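About us

Hi, and welcome to Zunesau! I'm Zoriana Onyshchenko, I look after the planning side of the software here, and I got the job of writing this page because I complained that the old one sounded like a bank.

We're a small outfit that writes software for robot arms. We don't build the arms. What we make is the layer in between, so the perception code that works out what's on the table, the planner that decides what to pick up and from where, and the controller that gets the fingers there without knocking everything else onto the carpet. Our main product is called Jillier and it's the planner. Drornine is the tooling around it (logging, replay, labelling, a viewer I'm far too fond of) and we gave that one away as open source because so many people kept asking.

Josiane Arnaud and I started the company in her garage with 2 second-hand arms and a space heater. There are 13 of us now, and we've got proper heating, which matters a lot in this part of the world. Josiane runs perception. Viktória Kun does control and is the reason our motions look smooth on video and in person. Mireille Pons keeps customers happy and tells the rest of us when an error message is rude.

Our favourite subject at the moment is soft stuff. Mugs and boxes have a shape and they keep it, so you can fit a model and get on with your day. Clothing doesn't do you that courtesy! A glove can lie flat or fold over on itself, the cuff can hide the thumb, and a left one upside down looks an awful lot like a right one.
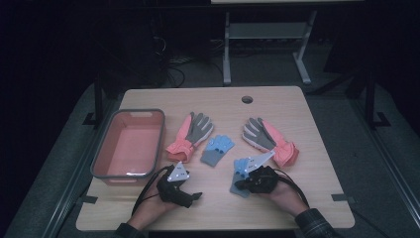
So we teach by doing. A person works through a task with a pair of hand-held grippers, the marker plates on top tell the tracker where each one is and which way it's tilted, and Drornine lines all of that up with the video. Then Jillier learns from the recordings which grasps people go for first. Sorting by colour and size is a good workout for it, with big and little pairs mixed together, and you'd be surprised how much opinion people have about whether you grab a glove by the cuff or the fingers. (I'm a cuff person. Viktória is wrong.)

The last release went through 143 replay tests before we let it near a customer's arm, and we still found a bug in the gripper timing over lunch. We write those up on the blog, embarrassing ones included.

If you'd like to try the tooling, it's free to download and the install guide takes you through it in 3 steps. If you'd like to work with us, we take students every July, and we're happy to hear from folks who've come to robotics from somewhere else altogether. Josiane used to program looms. Drop us a line through the contact form and Mireille will get back to you.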